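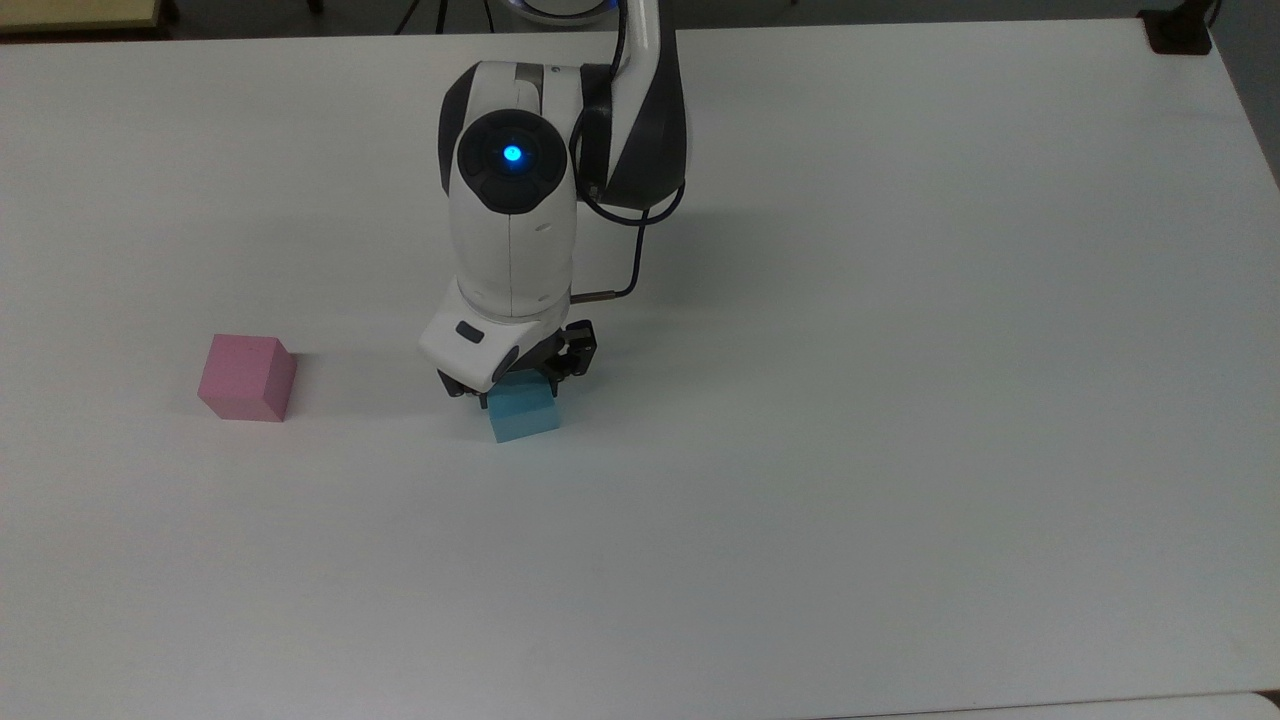 Single-arm bench cell with two-finger gripper and practice cubes. The cable runs outside the arm and plugs in just above the gripper.

Print this page
E-mail this page to a friend

Fondine Bench Cell Good Practice Kit

We've been supplying small arms to schools, labs and light workshops for a good while now, and the question we get most often (more often than price, bless you all) is some version of "what are we supposed to have in place before we switch it on?" The Good Practice Kit is our answer. It's a box of printed materials, floor tape, tags and a bound logbook, and it goes with any of our single-arm cells or, with a little adapting, with somebody else's.

What comes in the box

One Bereo wall chart of cell rules, laminated, in large type
One logbook with 31 ruled check sheets
5 lockout tags with ties
One roll of yellow floor tape
One Han cable check card, pocket size
A blank risk assessment form and a filled-in one to compare it with

Part number: 1390
Refills for the logbook are sold singly.

How it fits with the standards

Please read this part even if you skip the rest! The kit doesn't make your cell compliant with anything, and no kit could. ISO 10218 covers industrial robots and their installation, and most of our customers will want to have it to hand, along with whatever their own state, insurer or school district asks for. What we've done is take the everyday habits that a good risk assessment tends to end up asking for and put them into words a new operator can follow on the first morning. If your own assessment is stricter than our chart, go with your assessment and cross our line out with a marker. We leave wide margins on the chart for that very purpose.

The form asks you to look at the whole job: the arm, the gripper, the part being held, the table and the people walking by. Folks are often surprised that the part matters so much. A light, blunt cube and a sharp metal bracket call for very different answers, even when the arm is making exactly the same move at exactly the same speed, and if you change the part you should get the form out again.

Rules on the Bereo chart

Keep the table clear of everything that isn't part of the job. Coffee, phones and hex keys live somewhere else.
Agree where parts start and where they finish, and leave enough room between them for the open gripper.
Walk the cable from end to end before the first run. Look for rubbing, tight bends and a loose connector, and move the arm slowly through its reach to see that the loop never snags or pulls.
Learn what each status light color means on your own arm, from your own manual. Colors vary from maker to maker, so please don't carry over what you remember from the last one.
Run every new or edited program at reduced speed first, with a hand near the stop button.
Keep fingers out from between the gripper and the part, including when the arm looks as if it has finished.
Before anyone works on the gripper, shut down, isolate the power and hang a tag. The person who hung it takes it off.
Test the emergency stop at the start of each shift and write it down.

Using the logbook

Each sheet covers one working day, morning check at the top and shutdown at the bottom, with a good big box for remarks. We'd love you to use that box. "Gripper a bit slow to open, cleaned it, fine after lunch" is a wonderful entry, and the next person will thank you for it. Grip checks get their own line: pick up the part, hold it just above the table, look for slipping, and set it down again in the same place. Sites running the Flusard counter can copy the cycle total across at shutdown. Our own shop has a fuller inspection every 3000 cycles, but your maker's schedule comes first if it asks for one sooner.

Ordering

Kits ship flat and the chart comes in a tube, so you may get two parcels. The chart is also available in Spanish, and a revised cable card is due in June. Anyone who buys a kit before then is welcome to write in for the new card, and we'll send it along at no charge.

Print this page
E-mail this page to a friend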